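### 4.2 保温午餐袋:打开、装袋、合口

适用:Skostano 系列软质保温袋,青绿色布面,单提手。硬壳款别看这节,看 4.5。

开始前,袋子放平整台面,桌上别的东西先挪开。拉链拉到能看见银色内衬,再往下做。

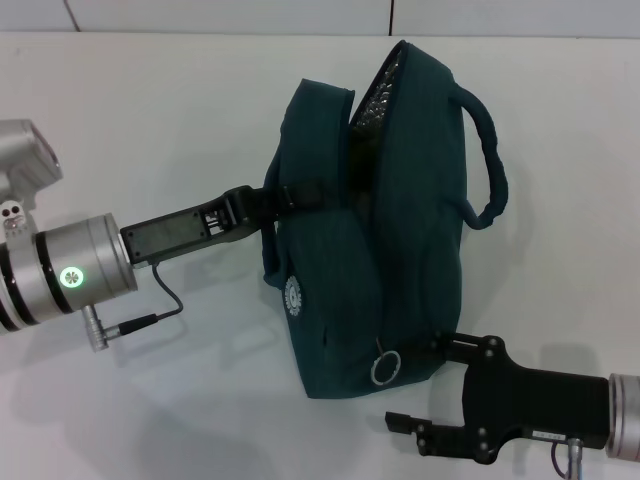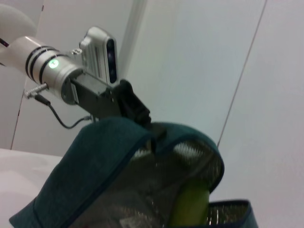

*图 4-3、图 4-4 青绿色保温袋,袋口朝上,可见银色褶皱内衬*

**打开**

1. 袋子侧放或立放都行,袋口朝上。
2. 一手按住袋口边,另一手拉拉链。慢点拉。拉到转角处会涩,正常,换个角度再拉。
3. 拉链全开。只开一半装盒,内衬容易刮。
4. 手伸进去,把袋底四个角往外顶。新袋压得扁,顶两三次才撑得开。
5. 掀盖往后翻,翻到底。不翻到底它会弹回来。

> 注意:不要拽提手来撑开袋口。提手的缝线是承重用的,横着扯容易松。

**内衬检查**

内衬有褶是正常的,不用抚平,不影响保温。要看的是:

- 有没有破口。对着灯看,接缝处重点看
- 接缝有没有起边
- 袋底有没有残渣、油渍

有破口先别装汤水。小破口可以贴 Etex 修补片(配件号 1377),贴之前擦干净,贴完压住 21 分钟再用。破口长过一节手指的就别补了,换袋。

**装袋**

1. 冰袋先放,贴袋底。热食就不放冰袋,冷热不要混装,混装两头都保不住。
2. 重的盒子放下面,平放。饭盒盖子扣紧再放,扣没扣紧拿手按一圈。
3. 水瓶竖着靠边。瓶盖朝上。
4. 水果、小袋零食塞缝里。
5. 餐具最后放,尖头朝下,包一层布。叉子扎破内衬是返修里最多的一项,Mỹ La 那边 11 月收回来的袋子几乎 21 只都是这个毛病。
6. 别装太满。盒顶到袋口留两指宽,拉链才合得上。

Azevedo 的方形双层盒尺寸偏大,要斜着进袋再放平,硬压会把侧边撑变形。圆盒没这个问题。

> 小心:刚出锅的东西先凉几分钟在装。盒子太烫,内衬会发软,时间长了起泡。

**合口**

1. 掀盖翻回来,四周对齐。
2. 内衬往里掖一下,别让它跑到拉链齿里。
3. 从一头拉到另一头,一口气拉完。卡住了不要硬拽,退回去一点,看看是不是夹了布。
4. 提起来晃一下。里面有响动就打开重摆。
5. 袋身朝一边歪,是重的没放中间,同样重摆。

夹布怎么办:一手捏住被夹的那块布往外绷,另一手把拉头往回退,一点一点来。别用剪刀。拉链涩就抹点蜡,蜡烛头也行,抹完来回拉几次,多余的蜡用干布擦掉。不要上油,油会渗进布里,洗不掉。

**用完以后**

- 当天清空。汤汁过夜味道很难去
- 内衬用湿布擦,加一点洗洁精,再用清水布擦一遍
- 布面脏了局部擦洗,不要整只进洗衣机,也不要甩干
- 敞着口阴干,干透再拉上。没干透就合口会发霉,主要长在接缝里
- 不要暴晒,布面会退色
- 有异味:小苏打撒一层,敞口放一夜,第二天倒掉擦净

收纳的时候不要对折。内衬折多了折痕处先裂。柜子里立着放,里面塞团旧报纸撑型。上面不压东西。

**常见问题**

| 情况 | 先看哪里 |
|---|---|
| 保温时间短 | 拉链有没有拉到底;冰袋是不是冻透了 |
| 袋底渗水 | 饭盒盖;冰袋有没有漏;内衬接缝 |
| 拉链合不上 | 装太满;内衬夹进去了 |
| 提手根部起毛 | 看缝线。线断了停用 |
| 袋子立不住 | 重的没放底下;袋底角没顶开 |

钥匙扣之类的挂件随便挂,重的别挂,坠着袋身往一边倒。

冷凝水:冰袋外面包块薄毛巾就行,袋底的水会少很多。毛巾当天拿出来晾,别跟袋子一起闷着。

备件和返修找 Andport 服务台,内线 1876,找 Phong Trình。报修时说清楚是布面、内衬还是拉链,三样走的单子不一样,袋子先擦干净在送过来。拉头掉了的把拉头一起带来,能装回去的就不换整条。

下一节 4.3:冰袋的冻法和摆法。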